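Filling the shelf: an interview with Delyth Gethin

Delyth Gethin runs data collection at Pondcombe, where a small team records people doing household jobs with hand-held grippers. The recordings are used to train a policy for a two-armed robot. We talked in the break room at half past three, between the afternoon's two recording blocks.

She came to the job from a packing line at Grenetti, where she wrote work instructions for new starters. "It was good practice," she says. "You learn how much you leave out when you tell somebody to put a thing in a box. Here I leave it out on purpose, up to a point. I want to see how people do it."

Each task begins as a single sentence on a card. The operator reads it, picks up the grippers and does the task, then resets the table and does it again. A block is 10 good takes of one task, then a change of objects. Gethin thinks longer blocks are a false economy. "After that the hands go on their own. Every take looks like the last one, and the model gets very little from it."

The current set is called Dremari and is made up of small tabletop tasks with ordinary things from the kitchen and bathroom.

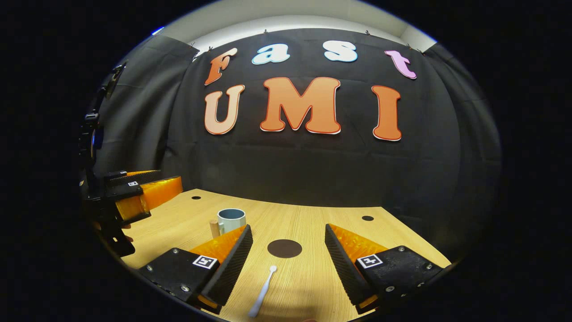

A mug, a peg, a brown disk and a spoon on the recording table.

Spoons have given her more trouble than she expected. "A spoon lying flat is hard to get under. People slide it, or they tip it up by the bowl, or they pinch the handle and hope. I keep all three, as long as the spoon ends up where the card says."

She is stricter about pauses. An operator who stops to think in the middle of a reach has to start the take again, and so does anyone who lets go and regrips for no reason. Mistakes that get put right are another matter. If a peg slips and the operator recovers it, the take stays in and gets its own tag. "The robot is going to drop things. It needs to have seen somebody pick them up again."

When we spoke, Dremari stood at 3208 takes, of which 1577 had been checked. Checking is slow work. Gethin does most of it herself in the mornings, using a review tool called Michalík that plays both grippers' views side by side – she would like it to remember where she stopped, and has asked.

The bathroom tasks came later, and she says they need more care over how the objects are laid out at the start.

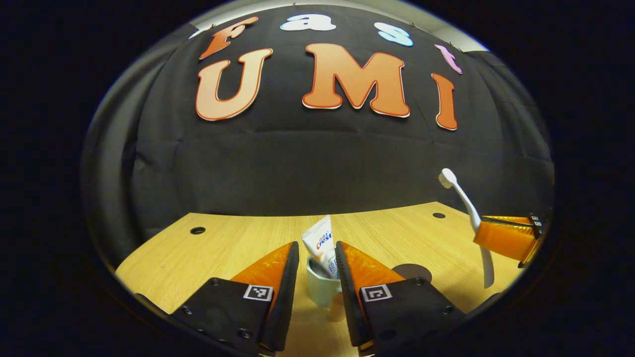
Do you need experienced operators to get usable takes?

New people are fine after a morning's practice, and I like to have a mix. Somebody experienced is quick and very even. Somebody new goes at things from odd angles, and I want some of that in the set as well.

She does ask everyone to work at a normal pace. Fast takes are the ones she throws out most often, usually for a blurred view at the moment of the grasp. Slow ones can be used, but they teach the arms to dawdle.

Next on her list are tasks where one hand steadies an object while the other works on it. She has written the cards and expects to rewrite most of them in July, once two new operators have had a go.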